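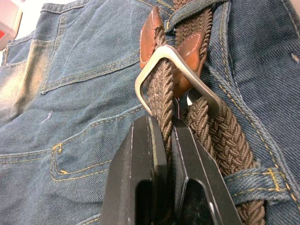
Clendham Garden Forum > Trees and Shrubs > Arborvitae browning on the inside

hedgerow60
I have 15 arborvitae along the back line, planted four years ago. Since early October the inner foliage has gone brown and it drops when I brush past. I was in there clearing it out by hand and the bits get into everything, down your collar, behind a belt buckle, in the weave if you wear a braided belt like that one with jeans. Tips are still green. Do I need to spray?

Greltbridge_Jo
No. That is normal fall shed. Inside goes, outside stays.

mulchpile
I'd check for mites first. Hold white paper under a branch and tap it. If specks move, you have mites.

Greltbridge_Jo
Mites in October, with green tips? I doubt it.

mulchpile
I had them on mine two falls ago – same brown inside. Paper test costs nothing.

rootflare
How much water did they get in August? Dry summers make the drop heavier. Mine on the Uleck road lost twice the usual amount this year.

hedgerow60
Not much, the hose doesn't reach the last few. Did the paper test and nothing moved. I'll leave the sprayer in the shed and soak them before the ground freezes.

mulchpile
Fair enough. Test again in May.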